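Plate Handling with a Robot Arm: Report on the Grip Fault
Student project, automation laboratory, second term
Authors: group Skiritz

1. Background

The task of our group was to move well plates between two trays with a robot arm. The work was done first in simulation, and in February we were allowed to run the same program on the real cell. The control program is called Seva and was written by the group of the year before. We changed the motion part and the grip check, and left the rest as it was.

This report deals mainly with one fault, which took more of our time than we had planned. The first version of the report described only the successful runs. Our supervisor asked us to write more about the failure, and we agree that it is the more useful part.

2. What happened

In the long test we ran 242 transfers in simulation. In 70 of them the plate was not held straight when the gripper lifted it. One short side came up first, the plate turned a little between the fingers, and it was then put down on the edge of the tray. The program reported each of these transfers as correct.

On the real cell we saw the same fault 2 times before we stopped. The second time the plate fell on the board and slid to the edge of the table. The plate was empty, so there was no spill, but a full plate would have been a safety matter. We pressed the emergency stop, wrote a note in the laboratory book, and did not use the cell again until the cause was known.

3. Search for the cause

At first we believed that the grip force was too low. We raised it in small steps, but the number of tilted plates stayed almost the same. This cost us many hours, and we should have looked at the positions earlier.

The real cause was the angle. The tray does not have to stand parallel to the board, and the arm must turn its wrist to match it. In Seva the tray angle was read once, at the start of the program. When we moved a tray between two runs, the old angle was still in use. The fingers then closed on the plate slightly turned, and one finger touched before the other.

There was also a second mistake, which was ours. The grip check looked only at the distance between the fingers. A plate that is held crooked can give a distance inside the limit, so the check passed.

4. Changes

The tray angle is now read before every pick. The arm waits 200 milliseconds after closing and compares the force on both fingers. If the difference is too large, it opens, moves up and asks for help – it does not try again by itself. We also made the limit for the finger distance narrower, following the method in the Shaikh course notes.

After these changes we repeated the long test with the same tray positions. No plate was tilted. We have not yet repeated the test on the real cell, and the black plates have been tested less than the white ones. The trays from Clernar, which have higher corners, were not tested at all.

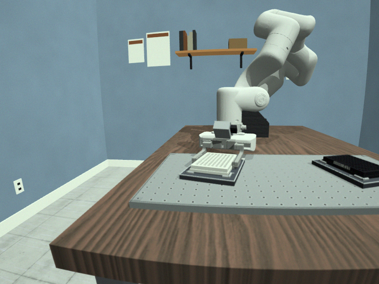
The next group should begin with the real cell and use only empty plates until the force comparison has been checked there. The limit for the force difference was chosen in simulation, and it is possible that it is too strict for real fingers. In that case the arm will stop too often, which is slow but safe. The old version of the grip check is still in the project folder and should not be used.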